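From: Nurhan Tuncer
To: workshop-list
Subject: Re: sorting the hand tools, where do pliers go?

Hello all,

Thank you Bronwyn for the questions. I answer under your lines.

Bronwyn Rakena wrote:
> I have moved into the Dritville room and I would like to put the hand
> tools in order before February. Do you keep the pliers with the
> screwdrivers or apart? And do you use drawers or open trays? Serpil
> told me your group gave up on drawers.

Serpil is right, we gave up the drawers. We had a Dremex cabinet with very deep drawers, and the small tools always went to the back. Now each kind of work has one open plastic tray, and the tray goes to the table and comes back to the shelf. I prefer yellow for the trays, as dark handles are easy to see against it.
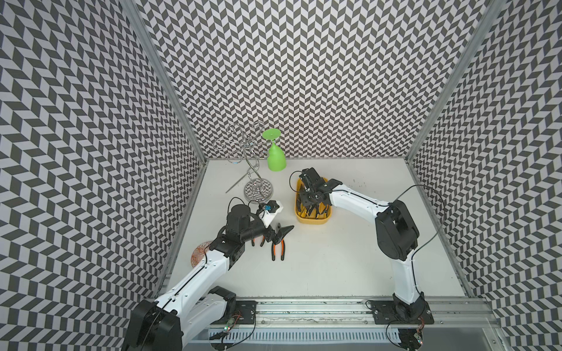 For the pliers, my opinion is that they should stay apart if they are used every day. In our old system they were under everything else, and people took out the whole contents to reach them. Hacer Soylu does not agree with me. She keeps hers in the same tray with the other tools, handles up, and she says it is enough. Please try both for a few weeks.

> Is it worth to buy new trays, or can I use food boxes?

Food boxes are good for screws, but for tools the sides are too high. I bought 3 trays from Güler and paid 300 for all of them, with the delivery. The Foven ones are stronger but they asked 1,510 for a set, and I could not see why.

One more advice: please do the sorting on a plain, light table. I did mine on a dark bench the first time and I missed many small bits. Also take away the household things before you start. At our place there are always glasses, racks and cups between the tools, and they must find another home.

Gülizar Kılıçarslan has a list of labels which she can share, I believe in two sizes. I have written to her and will forward it when she replies.

Kind regards,
Nurhan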